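4 min read

Section 5: Setting up the lid task

By now you should have both arms homed and the hands opening and closing from the laptop. If the left one still stutters, go back to section 4 and redo the cable check - I skipped it my first time and lost a whole Monday afternoon to it.

The lid task is what we give every new member of the Villwood robotics club. It looks easy. It took me and Lợi Chu most of May to get a run we liked, so please don't feel bad!

1. Clear everything off the white table except the boxes you're using. The old crack or stain line near the front can stay, the vision code ignores it.

2. Put the open tray in the middle of the table, between the two hands, with the white inside facing up.

3. Park the left hand upright, on its own side. It doesn't do any work in this part.

4. Load the pose file called Niter and set the speed to 8. Please don't go higher until you've had five clean runs in a row.

5. Give the lid to the right hand and close the fingers slowly. I stop as soon as the lid quits wobbling.

6. Start the approach and keep your own hands off the table.

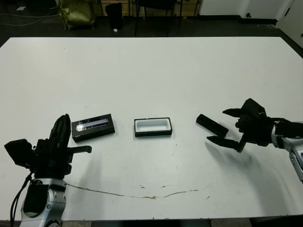 Fig. 5-2. Right hand bringing the lid in toward the open tray, left hand parked.

Check the angle of the lid before you let the arm go any lower. A bit of tilt is fine (I kind of like it, one edge lands first and the rest follows), but if it's pointing way off to one side, hit pause and grip it again.

CAUTION: Keep the grip limit at 3000 or under. Past that the fingers can bend a lid, and Hala Semaan is running out of spares.

NOTE: Error 497 means the arm lost its home position. Pause, back the arm out, and home it again. Restarting the laptop won't clear it, and yes, I've tried.

7. Lower, release, and back the hand straight up before you move it sideways.

8. Write the run in the log, bad ones too. Rania Karaki uses those when she tunes the Cullis planner, and she'll ask you for them.

Once you're happy with it, go on to section 6, where the left hand finally gets a job.

Questions? Ask Munther Bitar at the club bench. © Villwood Robotics Club | Back to top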